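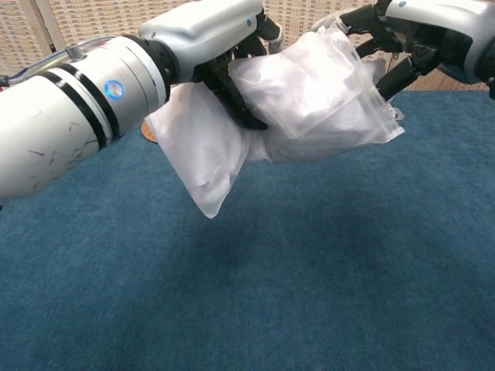 Where Does All the Plastic Go? A Look at Throwaway Packaging in Our Neighborhood

By Adjoa Atinga and Nhyira Tetteh

Why we picked this topic

We both walk home along Kurkley Road, and there is a storm drain near the bottom of the hill that floods every time it rains hard. One afternoon in December we stopped to look into it and saw mostly plastic: bags, bottle caps, wrappers, and bits of things we couldn't name. We talked about it all the way home, and by the next morning we had our project! Our question was simple. What kinds of throwaway plastic do families on our streets go through, and what happens to it after they are done with it?

What we did

We asked 19 households to keep a tally sheet on the kitchen wall for 11 days. Each time somebody threw out or set aside a piece of plastic packaging, they made a mark under one of 5 headings: bags, drink bottles, food wrappers, tubs and trays, or other. They also circled the mark if the piece was going to be used again at home.

Nhyira designed the sheet and Adjoa did most of the door knocking (she is better at talking to strangers). Our first version of the sheet had far too many headings and people got confused, so we tested a shorter one on our own families before handing it out. We also visited the Sulemana Street drop-off point, where residents can bring clean bottles, and talked with the woman who runs the sorting bench. She let us try sorting for a while, and it is much harder than it looks. Caps, labels and bottles can all be different plastics, and thin bags get everywhere if there is any wind.

What we found

The sheets came back with 1,164 marks on them, which was a lot more than either of us had guessed. Bags were the biggest group, and almost half of all the marks were under that heading. Drink bottles came second. Wrappers were third, but we think they were undercounted, as small ones are easy to forget when you are eating away from the kitchen.

The part we loved most was the circles. People reuse things in so many ways! Families told us about bags kept inside other bags, bottles filled with cooking oil or used as watering cans, and tubs holding buttons, nails, and leftover stew. One grandfather on Skenus Lane starts all his pepper seedlings in cut-down bottles, and he gave us each one to take home. Adjoa's is doing well. Nhyira's is not.

Drink bottles were circled much more often than bags. When we asked about this, most people said a bottle is strong and has a lid, while a bag tears after a trip or two and then there is not much left to do with it.

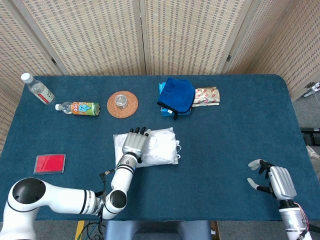
Plastic drink bottles, one standing and one on its side.

Things that went wrong

Two families lost their sheets and had to start over, so their days do not line up with everyone else's. We also forgot to ask how many people live in each home, and that makes it hard to compare a big family with a small one. Another problem is that people may change what they do when there is a sheet on the wall. One mother told us her kids started refusing bags at the Clarko store so they would not have to make a mark. We were really happy to hear it, but it does mean our numbers may be lower than in a normal week.

What we would do next

We want to run the tally again in the rainy season and put household size at the top of the sheet. Nhyira would like to weigh the plastic too, because a tray and a candy wrapper each got one mark and they are hardly the same amount of stuff. Adjoa wants to ask the Clarko manager about a hook by the register where people can leave clean bags for other shoppers. We have already written the letter and are waiting to hear back.

Thank you to all the families who took part, and to the sorting bench at Sulemana Street for the gloves.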